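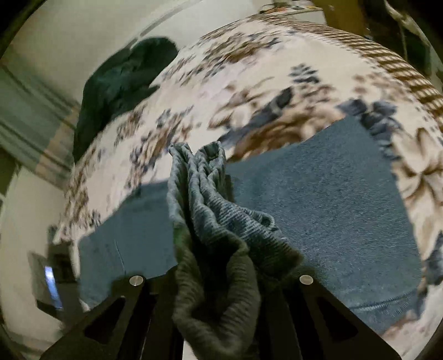 The Long Life of Working Cloth

Features > Textiles and Trade > The Secondhand Market

The town of Lullgate has traded in used clothing for longer than it has had a railroad station. Its covered market opened in March, at the end of a hard winter, and the first stalls sold coats and blankets by weight. The market hall still stands, and the trade inside it has outlasted the mills that once supplied the cloth.

For most of that time the business followed a simple pattern. Clothing was collected from households, sorted by hand, and divided into what could be worn again and what could not. The better pieces went to the stalls. The remainder was sold to the rag merchants of Sotden, nine miles down the valley, where it was shredded and respun into coarse yarn for army blankets and horse rugs.

That second market has largely disappeared. The last respinning mill in Sotden closed when blended fabrics became common, as cotton mixed with polyester does not tear down into usable fiber on the old machines. Merchants who had relied on the mill were left with stock that had no buyer, and several left the trade altogether.

Dmytriv, a family firm that has kept a sorting floor behind the market for three generations, took a different course. It began to grade garments by how they could be repaired. A shirt with a worn collar is set apart from a shirt with a torn sleeve, and each is priced by the work it will need. The firm now handles around 1000 garments in an ordinary week and employs two full-time menders.

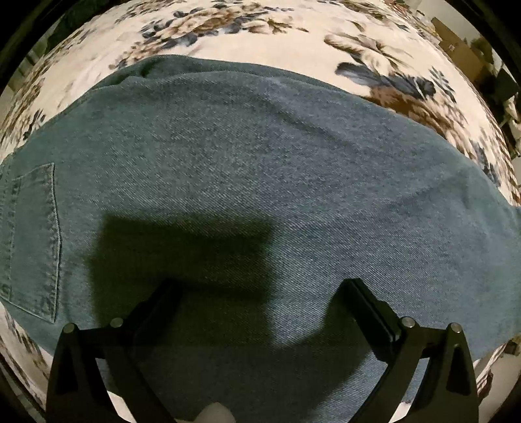 Denim holds a special position in this system. It was made for labor, and buyers expect it to show its age. The cloth is a twill, with fine diagonal lines that remain easy to read on a faded pair, and those lines guide a mender in laying new thread across a thin place. Pockets wear in their own way, with lighter ridges along the outline and puckered stitching at the hem. Graders at Dmytriv regard such marks as ordinary wear and make no deduction for them. A split at the crotch or a blown knee is another matter, and lowers the price by half.

The revival of repair has brought outside interest. Greridix, a regional lending fund, surveyed the stallholders of Lullgate last year and received replies from 81 of them. Most reported that mended clothing sold more slowly than undamaged clothing but brought fewer returns. The fund has since offered small loans for sewing equipment, repayable over two years.

Not all traders are persuaded. Mending is skilled work, and the wages it requires are hard to recover on a garment that may sell for less than the price of lunch. Older stallholders also note that customers who praise repaired clothing often leave with something else.

The market authority will consider a proposal for a shared repair room on 2nd October. Under the plan, stallholders would rent bench space by the hour in the former weighing office, which has good north light and has been used for storage since the scales were removed. Rents have yet to be set.

Contact the Editors | Copyright, all rights reserved | Back to top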